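My grandmother's table, and learning to eat slowly
26/08/2023

When I moved to this city I had two suitcases and a rented room in the Haneck building, with a kitchen so narrow that I ate standing. I did this for almost a year. I held the plate in one hand and the fork in the other, and I read my messages on the phone, which was lying next to the stove. I did not think it was sad. I thought it was efficient.

In my grandmother's house it was impossible to eat like this. She had a heavy table, bought before my mother was born, and everything in the family happened at it. We shelled peas there, my uncle repaired radios there, and I learned the multiplication table there with a towel under my notebook, so that the pen would not leave marks in the wood. It left marks anyway. If I close my eyes I can still find with my finger the place where I pressed too hard on the number 68.

When she died the table went to a cousin, and this was correct, he has the bigger house. But I noticed that I was a little angry about it for a long time, and it surprised me, because I had never said to anybody that I wanted it.

So last November I decided to look for a table of my own. I looked at many. My friend Tirta Chong went with me to the secondhand shops and she was very patient, although she said that I touch every table like a doctor. It is true that I care mostly about the surface. I wanted pale wood, and I wanted to see the lines in it.

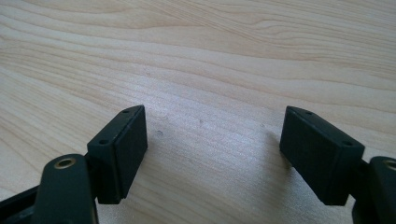
Pale wood with a wavy grain. I can look at this for a long time.

The one I bought is small, for two persons, or three if they like each other. I paid more than I planned. The man in the shop, Mr. Pap, told me to oil it twice a year and never to put a hot pot on it. I have followed the first advice.

What I want to write about is the other thing, the eating. I believed that with a table I would begin to eat properly from the first evening. I did not. The first evening I put my plate on it, sat down, and finished my soup in the same few minutes as before. Then I sat there and did not know what to do with my hands. The habit of hurrying was in me and not in the kitchen.

I asked my neighbor Tahmineh Kiani how she does it, because through the wall I hear her family at dinner and it lasts the whole evening. She laughed and said that in her house the food is only the excuse. She invited me, and I went. There was rice with a crust at the bottom, and a bowl of herbs that everybody reached for, and between one spoon and the next somebody told a story about a bus. It was a long story. No one took the opportunity to eat faster while another person was talking, which is exactly what I would have done. 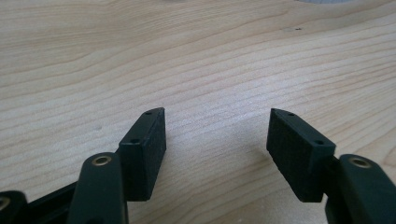
After that evening I made some small rules for myself. The phone stays in the other room. I put the spoon down between bites, even when it feels silly. Bread I cut at the table and not before. On some nights I invite Tirta, or Zhenhua Du from my office, who cooks much better than I do and brings his own chili oil in a jam jar because he does not trust mine.

I am still not good at it when I am alone. Last week I had a deadline, and I caught myself standing again at the stove with the pan in my hand. I sat down with the second half of the eggs, which were cold by then.

My cousin called in the spring and asked if I would like to have the chairs from my grandmother's house, as he has bought new ones. There are four and I have room for two. I told him I will take all of them. The other two can stand in the hallway until I think of something, and I still need to find somebody with a van.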